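# Atimix Council Recall and Petition Kit

The Atimix Council Kit is supplied to town clerks, boards of selectmen and citizen groups that must carry a recall, censure or removal petition from first filing to final count. It is built for municipalities in which 2,000 or fewer signatures are required to place a question before the voters.

Each kit contains 200 petition sheets, numbered and ruled for ten signers, together with a bound circulator log, a receipt book in duplicate and 4 tamper-evident return envelopes. Sheets are printed on heavy stock and punched for the Dinham post binder, sold separately. The grounds for removal are typed once on the master sheet and must appear in the same wording on every page that is circulated.

Clerks should confirm the signature threshold and the circulation period under their own charter before ordering. The kit does not replace legal advice, and the sample wording in the binder insert is offered only as a guide to layout.
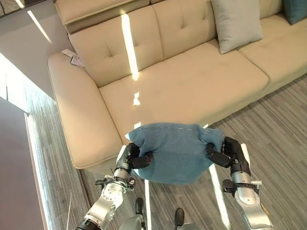
Where a charter allows the official to file a written answer, the answer sheet (part 836) is to be attached behind the statement of grounds. It holds one page of single-spaced text. Longer answers may be continued on a second sheet - the clerk's initials are then required on both.

## Ordering and delivery

Kits are shipped from our Plarkeo warehouse. Orders received by noon on Friday leave the same day. Purchase orders from public bodies are accepted without a deposit, and unopened kits may be returned for full credit. Opened packs of numbered sheets cannot be taken back.

Custom printing of the town name and seal is available on all sheets. Artwork should be sent with the order, and a proof will be returned for signature before printing begins.

## Related items

- Yáñez signature comparison guide, spiral bound
- Dinham post binder, black or gray
- Replacement circulator log
- Answer sheet, part 836, pad of 50

Questions on charter formats and bulk pricing should be addressed to Liette Lavoie, Municipal Accounts. The current price list took effect in February and replaces all earlier lists.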